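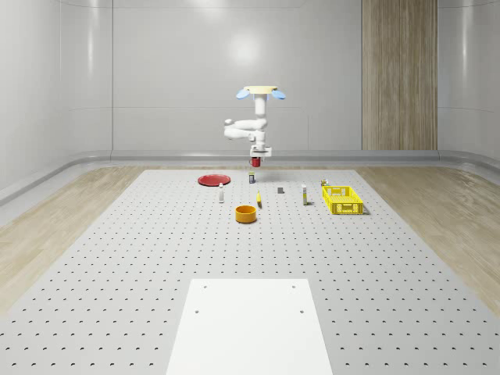

Speaker notes: Planning and paying for a first robot arm
Hortensia Bravo, Levar
7 Feb 2023

Opening (keep it short)
Thank the host. Say who I am and what I do at Levar: I look after the equipment budget, and I don't program anything. The talk is for people who have been told to put a number for a robot arm into next year's plan and have never bought one. Handout is by the door.

Main point up front: the arm is one line in the budget. Most first plans I read have that line and nothing under it. Our own first plan was like that. We went back for more money in March and it was not a pleasant meeting.

Part 1. Write down the task before asking for quotes
Ask the room how many have a written task description. Wait for hands.

A task description fits on one page. What gets picked up, where it is, where it goes, how often, who clears up when it goes wrong. We sent ours to two suppliers, Grendovex and Pacheco, and the quotes came back in a shape we could compare. The year before, we had sent a paragraph and got back two catalogs.

Read out our first paragraph if there is time. It says "general handling of household items." That could mean anything, and the quotes showed it. 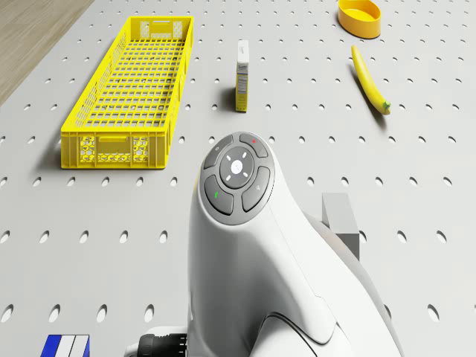

Sample items belong in the budget from the first draft. They are cheap one by one, so people leave them out and then buy them on somebody's personal card. Decide early what you need and in what shapes. A banana, a tall narrow box and a bowl each ask something different of a gripper, and a crate with slotted walls asks something different again when the arm has to reach down inside it. Buy spares of anything that dents. Put the items on the same order as the table hardware if purchasing will let you, and give them their own line so they can be reordered without a new approval.

We put 300 dollars against sample items and used all of it. Say that this was our figure and that theirs depends on the task.

Part 2. The lines people forget
Go slowly here, people write these down.

Mounting. Overhead or on the table, decide before the quote. An overhead mount leaves the work surface clear, but somebody has to check what it hangs from, and that person sends a bill. Harish Kaushik did our check and asked for drawings we did not have. It took longer than the delivery of the arm.

Work surface. A grid of holes costs more than a plain top. We paid for it and I would again, as fixtures can be moved and put back in the same spot.

Grippers. Price at least one alternative. The gripper in the first quote was the supplier's standard one.

Simulation. Software seats, and a computer that can run them. Ask if the license is per person or per machine. Ask what happens to your files when it lapses.

Training. Ask who comes to you and who you have to send. Travel goes in this line.

Floor space. It isn't free even when no money moves. Put in the square feet and the name of the group giving them up.
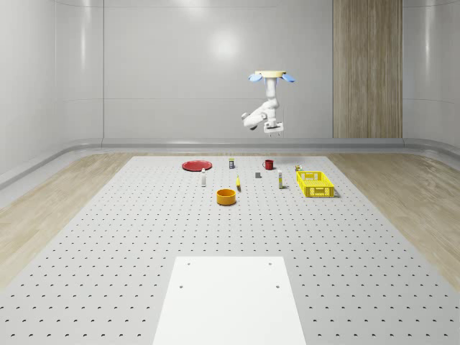

Jarlath Lynch wrote back after reading the draft of this talk that I had the order wrong, and that simulation should come before anything is bought at all. His view is that a team can lay out the cell, try reach and mounting height on screen, and only then ask for a quote. He would spend the first money on seats and on a person's time to learn them. I agree with most of it. My one worry is that time spent modeling does not show up as spending, so a finance office sees nothing happening and takes the money back. If you go his way, report on it.

(If short of time, skip to Part 3.)

Part 3. Timing and approvals
Tell the Badier story. Their quote was good for 30 days and our approval route takes longer than that. The price had changed by the time we signed. Now we ask for the validity period in the first email.

Split the purchase into 3 stages if your rules allow it: software and study, then arm and mount, then grippers and extras. Each stage gets its own sign-off. Signe Eide set this up for us, and it meant we could change the gripper choice without reopening the whole order.

Keep a reserve. Ours was about 30 percent of the grippers and extras stage. Some of it went on cables.

Questions I expect

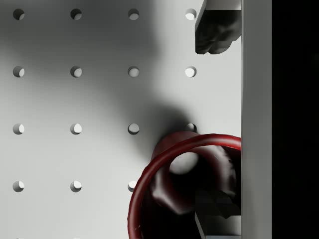 Should we lease or buy the first arm?
Lease if the task may change within the first year, and buy if it is settled and you have someone who will look after the arm. Check what the lease says about adding your own gripper. One of the contracts we were offered ruled it out.

Is a used arm worth a look?
Sometimes. Ask for the controller's age as well as the arm's, and find out if the software you plan to use still supports it. Kobina Aryee has a checklist for this and is happy to share it. Put his email on the last slide.

Who should own the budget?
The group that will use the arm. With us it sat in facilities for the first year and every small order went through two desks.

Close
Point to the handout again, the blank budget sheet is on the back. Leave the slide with the list of lines up during questions.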